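How often should I oil a butcher block table?

I bought a used maple table from a shop called Skirlow in June. It's the kind made of strips glued side by side. The seller said it had been oiled but didn't say with what. The top looks pale and feels a little rough after I wipe it down. I don't cut on it, but food does get set on it. What should I use and how often?
Pantelis Antoniadis

Food grade mineral oil. Wipe it on with a rag along the grain, leave it overnight, then wipe off whatever is left on top. Do that once a week for the first month and then every month or two. If drops of water soak in instead of beading, it's time again.

The roughness is raised grain. Before the first coat, sand lightly with 220 grit and get all the dust off. Don't use olive oil or any other cooking oil, it goes rancid and you will smell it by summer.
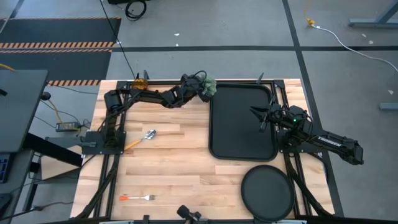
Maple strip top, light color.

If you want it to last longer between coats, rub in some beeswax and mineral oil paste after the last oiling. Mine is on its 16th year.
Hikosden

I just put polyurethane on mine and forgot about it. Two coats, wait a day between them. You have to sand off the old oil first or it won't stick. Don't do it if you ever plan to cut on the table.
clovetti421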